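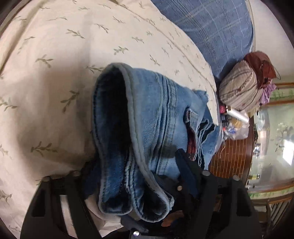 Research > Newsletter > Manipulation > Cloth

Search the archive Go Advanced

February 22, 2022

Cloth update from the Kabbaj project - the grasp-point numbers are in

Quick one this issue, we are all buried in the paper draft. Short version: training on hand-held gripper recordings from real bedrooms beats training on our tabletop set, by more than we planned for. 62 percent of first grasps held on the home-trained policy, 55 on the tabletop one. Same network, same amount of data, same arm at test time. Only the recordings changed.

For anyone new to the list. Kabbaj is our folding and tidying project, run together with Gestbridge, who build the hand-held grippers. A person carries the gripper through an ordinary chore, camera on the tool, and we learn from what the tool saw and where the fingers went. Canis is the policy that comes out the other end. The tabletop set was recorded the same way, only on a gray bench with one garment at a time.

What we changed this round. First, where the grasp label comes from. The old way took the spot where the fingers stopped closing. Bad idea with denim - the cloth slides and bunches on the way in, so the label ends up on a fold that didnt exist when the hand started moving. Now we track back nine frames and put the label on whatever piece of cloth the fingers were heading for. Jeans got a lot better. Thick hems, doubled seams, pocket corners, all of it used to confuse the thing badly.

Second, the bed itself. On a bench, cloth is the thing that isnt bench. On a bed everything is cloth. Early Canis would happily pinch the bedspread along with a trouser leg and lift both. We added a layer cue, a small extra head that guesses which edge is on top at the point of contact. Cheap to train. Costs almost nothing at run time.

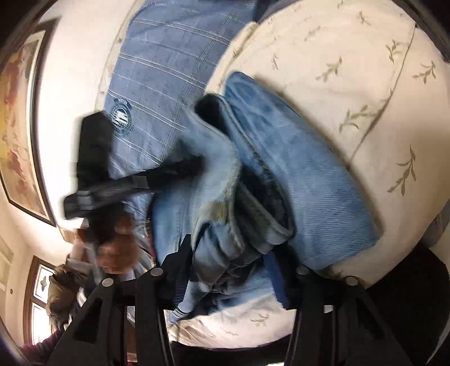

Blue on blue is still the hard case. Fleece over a checked duvet, same sort of color, soft edges, deep shadows in the pleats - the layer head reads a shadow as an edge and commits to it. Patterned bedding over plain does fine, and leaf prints seem to help if anything, as the print breaks off cleanly where the top layer starts. We haven't tested that properly so please dont quote it yet.

Fisheye is the other headache. Wide view is great for context, you get the wall and the window and half the room for free, but stuff out at the rim bends so much that a straight hem looks like an arc. We tried undistorting everything first. Lost too much near the fingers. Current plan is to leave the picture alone and feed the lens model in as a seperate input. Jevov, our labeling tool, already handles the curved view so there's no rework on that side.

Motion blur - we used to throw those frames out. Stopped doing that. The policy trained with them left in recovers better when something crosses the view, and a home has plenty of that. More in the draft, section 6.

Known gaps. Wet laundry, nothing at all. Anything with a zipper, very little. Two-handed folds are recorded but not trained on, the timing between the tools drifts and we have to fix the clock sync first. Also the test arm is slower than a human wrist, so some quick flicks from the recordings come out as a sort of sad drag.

Next: a second round of homes in May, more blankets and throws, fewer shirts. If your lab has a Gestbridge tool and wants to run Canis on its own bedding, write back to this mail and we'll send the weights plus the config. Code release goes out with the paper, not before, sorry.

You are receiving this newsletter because you signed up for Kabbaj project updates. Manage preferences Unsubscribe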